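Chopsticks vs fork for cold noodles

misixfan
Am I the only one who can't stand a fork in cold noodles? They just slide off!

Villa19
Fork all the way. I'm 540 miles from a decent noodle place anyway, so who's judging.

cinzia_n
Wood chopsticks, the kind with a squared-off thick end and a rounded tip. Plastic ones are way too slippery (I tried for 10 years, ok?).
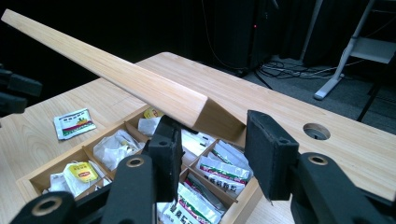 And please rinse the noodles longer than the packet says, mine get gummy otherwise.

Villa19
Disagree on rinsing, you lose all the flavor.

misixfan
What flavor lol, that's the sauce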